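2022-12-03, bench notes, Koster movement no. 6

Carrying on with the rate drift on the Koster hand-wound. Recap for whoever reads this at the Gurnasstead bench: the watch came back from its owner running slow in the evening and fine in the morning. Full service was done in the fall. Amplitude after service was good dial up and dial down, a bit low crown up, and it left within tolerance. It should not be losing anything noticeable by bedtime.

**Mainspring and barrel**

Pulled the barrel first. Lid came off clean. Spring is a Nestavex replacement, ref. 2744, fitted at the last service. The old spring was not kept, so no direct comparison is possible. Please bag old springs with the job ticket from now on.

Measured the strip height in the barrel against the ledge. It sits a hair proud on one side. Under the loupe there is a faint bright arc on the inside of the lid where the coils have been touching. Not deep, no burr, but it is polished metal where it should be matte. That would cost torque unevenly, and more so as the coils spread out toward the wall.

Arbor hook is fine. Arbor endshake with the lid on and no spring in: free. With the spring in: present but sticky. So the spring is the thing that changes it.

**Timing, before any change**

Lift angle set to the maker's figure. Readings taken dial up only, fresh wind, then again later the same day with no rewind.

- Full wind: trace clean, two parallel lines, close together. Beat error fine.
- After 9 hours: amplitude down much further than it should be for a movement with this reserve. Trace still clean but sloping.
- Crown up at 9 hours: worse, trace starts to wander.

Balance is free, hairspring is flat and centered, no magnetism. Ran it through the demagnetizer anyway. Pallet stones have oil where they should. I do not think the escapement is the problem and I am not going to strip it again on a guess.
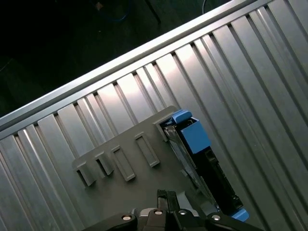
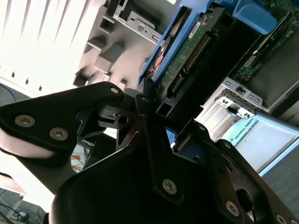 Roos Hermans disagrees about leaving the escapement alone. Her argument, from the margin of the job ticket, is that a touching lid should show up at full wind too, and since the first trace is clean the fault must be something that only matters once torque falls off. She would look at the third wheel lower pivot before ordering any springs.

Fair point, so I checked it. Let down the power, took the pallet fork out, and gave the crown one click at a time. The train spins up on the second click and runs back a little at the end, as it should. Repeated it with the movement on its side. Same result. Third wheel lower pivot looked at under high magnification: round, bright, no step. Jewel hole clean. Pegged it out and re-oiled in any case.

On the clean trace at full wind, my view is that there is enough torque in a freshly wound spring to hide a fair amount of rubbing. The reserve is where it goes missing. We can both be right that it is a low-torque symptom and still find the cause in the barrel.

**Spring swap**

Went through the drawer for a strip of the same strength and length but lower height. Found one from the Brastport order. Length matches. Strength matches to the limit of my gauge. Height is under the old one by enough to clear the ledge all the way around.

Cleaned the barrel, braking grease on the wall (not bridled, so a very thin smear only), spring in with the winder, no fingers on the strip. Lid pressed on with the flat tool. Arbor endshake now free with the spring in. Did not touch up the bright arc on the lid. It is smooth and polishing it would only thin it.

Reassembled, let it run down once completely, rewound, and let it settle before measuring.

**Timing, after the swap**

- Full wind, dial up: amplitude slightly lower than before. Not worried, still healthy.
- After 9 hours, dial up: the slope in the trace has gone.
- After 9 hours, crown up: still the weakest position, but the trace holds its line.

The small loss at full wind fits a lower strip. The gain later in the reserve is the result I was after.

**Open**

- Has not had a full run-down with timed readings. Starting one tonight from full wind, dial up.
- Check the ledge height on the other Koster barrels in stock before anyone fits another 2744. I suspect the barrels vary more than the springs do.
- Regulator has not been moved. Leave it where it is until the run-down is finished — the rate will want a small correction but I don't want two changes in the same set of readings.
- Roos to repeat the crown-up reading on her own timing machine. Mine reads a little high at low amplitude.
- Case gaskets are on order for this one. Case is in tray 130 with the hands and dial, movement stays in the holder under the dust cover.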